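Module 2 report, submitted by Burgi Lüthi

# How a small investment firm handles its client records

## Background

For this project I spent part of the autumn term with Gisler, an investment management firm in Clevham. It looks after savings and pension money for private clients and a few local businesses. My contact was Andri Gisler, who runs client operations. The aim was to describe how the firm keeps its client records up to date and to suggest changes it could make without buying a new system.

Investment firms have to know who their clients are, how much risk they are willing to take and what the money is for. At Gisler this is called the suitability file. Each client has one, and an adviser is meant to review it every year.

## Method

I read the firm's written procedures, sat in on review meetings where the client agreed to it, and interviewed the advisers and the operations staff. I was then given an export from Flustov, the portfolio system, with names and account numbers removed. The export had 1004 rows. Four were test entries made when the system was set up, which left 1000 client files.

For each file I compared the date of the last review with the date of the last change to the risk score. I also drew a sample of 30 files and read the adviser's notes in full.

## Findings

Most reviews were done on time. The late ones were mainly clients who had moved from one adviser to another. When a client moves, Flustov keeps the old adviser's name on the reminder until someone changes it by hand. The new adviser gets no message.

The notes varied a great deal. Some ran to a full page and gave the client's own words. Others said only "no change". In nearly 30 per cent of the whole set the risk score had stayed the same since the account was opened. That may be correct for many of them, but short notes make it hard to tell.

Staff also keep a shared spreadsheet of upcoming reviews, as they find the Flustov calendar slow. The two lists did not always agree. Operations compares them on a Friday afternoon and corrects the spreadsheet, but the same corrections are not always made in Flustov.

## Suggestions

1. Add a line to the handover form for changing the reminder name.
2. Ask advisers to write at least one sentence on the client's plans, even when nothing has changed.
3. Choose one list as the main one. I would choose Flustov, as the auditors already use it.

Andri agreed with the first two. On the third, he wants to wait until the firm has spoken to Datville, which hosts the system, about the slow calendar. That meeting is planned for December.

## Limits of the work

I only saw one firm, and the sample of notes was small. I did not speak to clients outside the meetings. The export covered open accounts only, so I can't say anything about clients who left, or whether late reviews had any part in it.
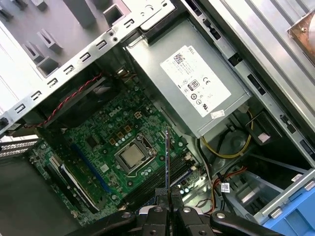
The closed accounts are held in a separate archive and would need a new data agreement. If another student takes this on, I would start there and ask for the transfer dates at the same time, as those were missing from my export and I had to work them out from the notes.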